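can machines do the boring jobs yet, a thread
Fatima Babalola, 2025-02-09
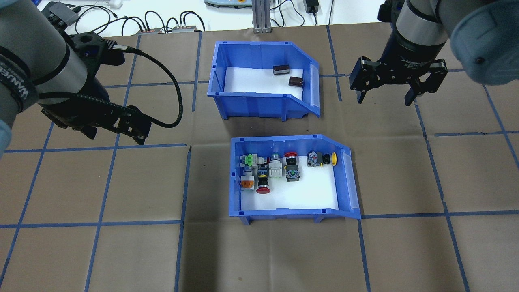
1/ Sorting small parts is the chore I'd hand over first. I run the stockroom at a repair shop in Dretthorpe and a good chunk of every week goes on putting bits back where they live. Switches, buttons, capacitors, fuses. Dull as anything. But look at what the arms are up against in those two blue bins — an emergency stop with a big red mushroom cap, a push button with a yellow cap lying on its side, and then in the other bin two little dark cylinders, capacitors by the look of them. A person picks up either without thinking. A two-finger gripper has to be told, or learn, that these are very different jobs.

2/ The big stuff I'm fairly relaxed about. Chunky, stiff, bright colours. If it slips you go again

3/ Small round things are where I start to doubt. They roll. Pinch one slightly off centre and it's gone under the bench, ask me how I know

4/ White foam in the bottom of the bins is a good shout btw. Dark parts on white, easier for a camera and easier for me. We switched to pale liners in June and I stopped losing diodes. Should of done it years ago

5/ Someone asked why not just use a proper sorting machine. Because those want one kind of part all day, thousands of them. My returns tray is 15 different things and a screw from god knows where. Mixed and low volume, that's the whole problem with shop chores and it's the whole problem with housework too

6/ Housework then. My test is the cutlery drawer. Fixed slots, hard objects, same every day. Should be the easy one! And yet no machine in my kitchen does it. Dishwasher does the washing, I do everything either side of it

7/ Laundry is worse. Cloth has no shape. I'll believe it when I see a fitted sheet folded by anything, me included

8/ We did get a sales visit from a firm called Skidolier. Nice people. Quoted us for a bin picking cell, 393 a month on a lease, and asked how many returns we handle. I looked it up: 378 last month. So more than a pound a part. I can put a switch away for less than a pound

9/ To be fair that's only if volumes stay put. And it would run overnight, which I won't

10/ Amadi in the workshop reckons 2 years till it's cheaper than me. Dosta reckons never, but Dosta said that about card payments

11/ What I'd want to see before I spent anything: a mixed tray, tipped out any old how, parts touching each other. No resets by hand. Left alone for a full shift while I do somthing else. Then count what's on the floor

12/ And tell me the failures. Every demo I get sent is one lovely pick, lovely music. I want the dull hour in the middle

13/ So my answer for now — big parts, nearly. Small parts, not on my bench. Cutlery drawer, come on, somebody

14/ If you've got one of these running in a small shop, reply with what you paid and what it drops. Back on tomorrow, got a tray to sort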